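Teaching a Robot Arm to Swap a Hard Drive: A Guide for Clubs That Think It Will Be Easy
Posted 2020-05-05 by Canan Yazıcı

Every spring a student team picks computer repair as its arm project, and every spring I try to talk them out of it. The pitch always sounds good. Old desktops are cheap, the parts are made to come out, and the video looks great on a club page. I have my doubts about all of that, but if your team has made up its mind, do it in the order below and you'll lose fewer evenings than we did at Dorkimitz. 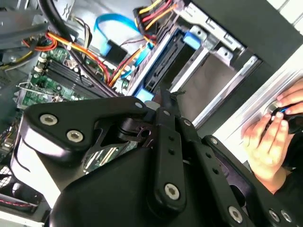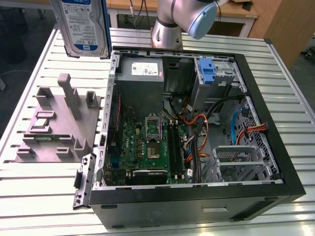 What you need: one arm with a two-finger gripper, one desktop tower you don't care about, a table that won't rock, a holder for loose parts, and a log sheet. Skip the kits that promise "ready-made skills." We tried the Zevley pack, and it knew how to pick up blocks. A drive tray is not a block.

Step 1. Do it by hand first.
Have every member take the drive out and put it back using only a thumb and one finger. Write down every time somebody cheats with the other hand. That list is your real task. Most teams find they've been steadying the case or holding wires back without thinking about it, and an arm with one gripper can't do that for free.

Step 2. Lay the tower on its side and mark its spot.
Tape all four corners. If the case moves a little between runs, your saved positions are junk, and you'll spend the night blaming the software. Unplug the computer from the wall and leave it unplugged. I don't care who wants to see if it still boots.

Step 3. Route the wires before you record anything.
Tie back what you can. Then put half of it back the way it was, or you've solved a problem no real computer has. Judges at the Amodar meet asked us about this in May of last year, and "we cleaned it up first" didn't go over well.

Step 4. Teach the approach and the grip separately.
Record a point well above the tray, a point just short of contact, and the contact point itself. Use full speed only for the first. Drop to the slowest setting your controller allows for the last one. Plastic latches bend a bit before they give, and a stiff arm will happily snap one. Buy spare trays.

Step 5. Pull straight.
The tray wants to slide along its rails and no other way. If your path is off by a small angle it binds, the fingers slip, and the arm carries on with nothing in its grip. Check the gripper opening after every pull. If the fingers have closed all the way, stop the run. Teams leave this check out and then show me an arm proudly placing air into a holder.

Step 6. Put it back.
Going in is harder than coming out. Start with the tray slightly high, lower until you feel resistance, then push in short moves. If your arm has no force reading, watch the motor current. If it has neither, pick another project.

Step 7. Count everything.
This is where I get unpopular. Our team logged 117 tries on removal alone. 27 of those finished clean, with no hand touching the case, the wires or the stop button. The students wanted to report the best evening, when it went much better. I made them print the whole number on the poster. A demo that works once in front of parents tells you very little.

Common problems

The grip slips on the latch. Add thin rubber to the fingertips, and replace it often. Turning up the force is how we broke 2 latches.

It worked yesterday. Check the tape, then check whether someone borrowed the table. Then look at the gripper bolts.

The camera program can't find the tray. Ours, built on Uysal, lost it whenever the room lights changed. Fix the lighting before you retrain anything.

The team wants to add machine learning. Ask what it would learn that three saved points and a slow push can't do. Sometimes there's a good answer, such as trays that sit at different angles. Usually they just want it on the poster.

Is the project worth doing? For a group that already runs its arm well, maybe. New teams should stack cups for a semester first. If you do go ahead, send me your full log, bad runs included, and I'll add your count to this page.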